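Visite au laboratoire Jullska : apprendre à ranger avec 12 démonstrations

28 février 2024

Le laboratoire Jullska ouvre ses ateliers deux fois par an aux associations techniques de la région. Notre groupe s'y était inscrit en octobre et la visite a duré toute la matinée. Le programme comportait un exposé sur la méthode, un passage dans la salle de manipulation et une discussion avec l'équipe.

L'exposé était donné par Remzi Uysal. Son équipe travaille sur l'apprentissage par imitation : un opérateur guide les bras à distance, les mouvements et les images sont enregistrés, puis un réseau apprend à reproduire la tâche. La question posée par le projet Zera est celle du nombre de démonstrations nécessaires. La tâche retenue est le rangement de fruits et de légumes dans un panier en fil métallique, avec deux bras Trossen montés de part et d'autre d'une table en bois.

Les articles varient beaucoup par la forme. Un citron se prend presque n'importe comment, une grappe de raisin s'attrape par le bout ou par le milieu, une carotte demande que la pince soit orientée dans le bon sens. C'est ce mélange qui intéresse l'équipe.
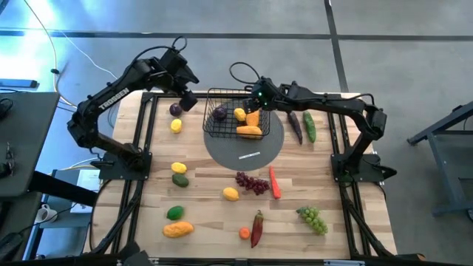 La méthode consiste à découper chaque enregistrement en segments courts : approche, saisie, transport, dépose. Les segments sont ensuite regroupés par ressemblance, et le réseau s'entraîne d'abord sur les groupes les moins fournis. D'après Remzi Uysal, un opérateur expérimenté répète sans le vouloir toujours les mêmes gestes, et les approches rares finissent noyées dans le reste. Avec le découpage, 12 démonstrations complètes par disposition de départ suffisent pour que l'apprentissage tienne. Avec 4, les bras hésitent au-dessus des objets allongés.

Le résultat annoncé est de 74 % de rangements menés jusqu'au bout sans intervention. Un rangement est compté comme réussi quand tous les articles sont dans le panier; un seul article resté sur la table, et l'essai est perdu. Plusieurs visiteurs ont trouvé le critère sévère. Remzi Uysal a répondu qu'il préférait un chiffre bas et facile à vérifier.

Nous sommes ensuite passés dans la salle. Ekrem Oral, qui s'occupe des enregistrements, a expliqué le rôle des vues prises au poignet. La vue d'ensemble sert à choisir l'article suivant, mais elle renseigne mal sur les derniers centimètres, quand l'avant-bras passe au-dessus de l'objet. La vue rapprochée prend alors le relais -- on y voit les deux doigts de la pince et ce qui se trouve entre eux. 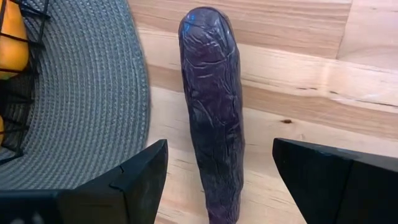

Les deux types d'images sont enregistrés avec la même horloge. Un décalage, même faible, fausse la fin de l'approche : le réseau associe alors la fermeture de la pince à une position déjà dépassée. Une première série a été écartée pour cette raison et reprise entièrement. L'outil de synchronisation, nommé Güler, a été écrit sur place. Il devrait être mis à disposition avec les données, sans date précise pour le moment.

La discussion a surtout porté sur les échecs. Les objets longs et sombres reviennent souvent dans la liste, de même que les articles posés en dernier, quand le panier est déjà bien rempli. L'équipe n'a pas encore essayé de faire choisir au réseau l'ordre de rangement. C'est prévu pour la suite, avec la société Terden, qui s'intéresse à la préparation de commandes.

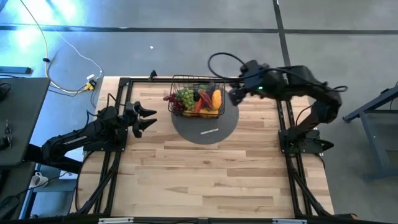 Ekrem Oral

Merci à lui d'avoir relu les passages techniques de ce compte rendu. Deux points qu'il a tenu à préciser : le taux de 74 % porte sur des dispositions que le réseau n'avait jamais rencontrées, et les essais ont tous été faits avec le même panier. Le changement de contenant fera l'objet d'une série à part.

Les membres qui souhaitent recevoir le support de l'exposé peuvent le demander au secrétariat. La prochaine ouverture du laboratoire est attendue en octobre, et les inscriptions passeront comme d'habitude par la liste de diffusion.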